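Hanetti brings back its blog after a two-month break

19 February 2020

Hanetti, the home and family blog, will start publishing again in March after a break of two months. New posts will go up on Mondays to begin with, at the same time each week, and the newsletter will follow the next morning.

The blog is moving to a new host, Griltden, and all older posts will keep their present addresses. Readers who subscribed by email do not need to sign up again. Comments will be closed for 4 days during the move - anything posted before then will be kept.

The first series, called Jova, is a set of 20 short posts on getting through the week with less fuss. It covers packed lunches, school mornings, small repairs and writing letters. The seasonal recipe posts will carry on as before, with two a month.

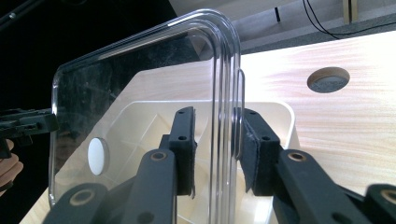
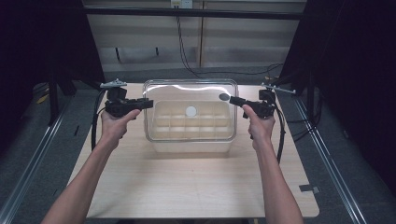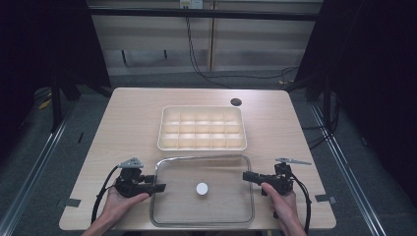

Guest writers are welcome to send ideas through the contact page. Posts should be original and should not have appeared on another blog. The editor replies to every suggestion, though it may take a couple of weeks.

Desmet, the monthly link round-up, will not return this spring. Its archive stays open and can be searched by subject.

Requests for review copies, interviews or reprints should also go through the contact page, marked "press".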